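Search posts, people, topics Search
Annelies Van der Linden
7/9/20

Spent the evening reading the sales page for Nangate, the service that writes your dating profile for you. A friend swears by it. I have questions.

The price is $192. For that you get a bio, a rewrite of the bio, and advice on which photo goes first. I could buy a lot of dinners with $192, and at least one of them might be with a person.

The page says clients get "over 200 percent more replies." More than what? If I got one reply in May and three in June, congratulations to me, I'm a success story.

Also no word on who wrote back. A reply that says "hey" and a reply from someone you end up seeing for a year are the same reply on that chart. 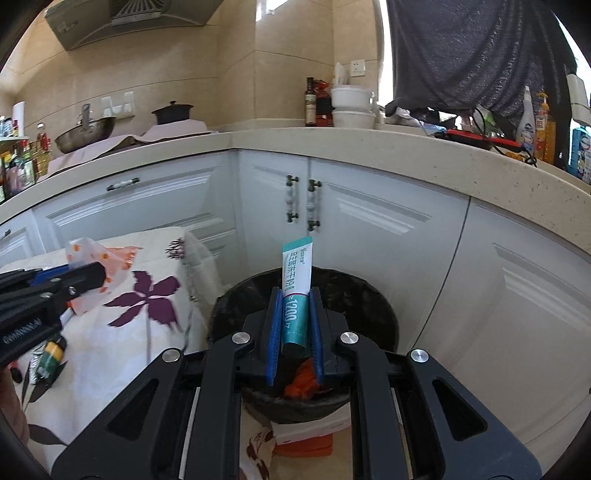 Toothpaste tube over the trash bin

The founder is a guy named Brock Després. In his intro video he says he has "cracked the code of attraction." He then spends most of the video on lighting.

The sample bios are all for men named things like Mike and Dave, and every one of them loves tacos, his dog and "not taking life too seriously." I have read this man's profile. I have read it on every app I ever signed up for.

So who is it helping? If everybody pays to sound relaxed and a little bit funny, then relaxed and a little bit funny means nothing. You're paying to blend in.

My friend Cor Leemans let me see his before and after, and said I could talk about it. The before said: "I fix old radios and I'm bad at texting." The after said he is "passionate about vintage sound and real connection."

I would have written to the radio guy! I would have scrolled right past the other one. Cor says he did get more matches with the new one. He also says the first two dates asked him what bands he collects, and he had to explain he mostly owns solder.

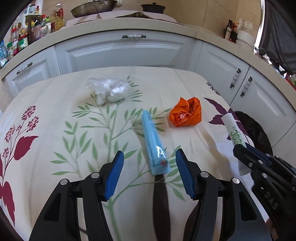 And that's my real gripe. At some point you have to show up. Somebody read a page of nice sentences and decided to put on shoes for the person who wrote them — and that person is a freelancer with your questionnaire.

Bart Segers is going to reply that everybody gets help with a resume, so what's the difference. Bart, a job interviews you for skills. Nobody at Unby is checking whether you can do the spreadsheet.

Speaking of Unby, they now have a "verified bio" badge. I went looking for what it verifies. It verifies that the bio was run through their own writing tool. Okay then.

I asked their help desk if the badge means anything in it is true. The answer was that members "are encouraged to be authentic." Encouraged!

Maybe I'm too hard on this. Some people freeze up when they have to write about themselves, and a second pair of eyes is a fine thing. Ask your sister. Ask the coworker who's mean to you in a useful way.

But $192 and a percentage with nothing under it, no. Show me the people who are still talking to each other after a few months and I'll read the page again.

Cor has put the radio line back, by the way. Will report if anyone bites.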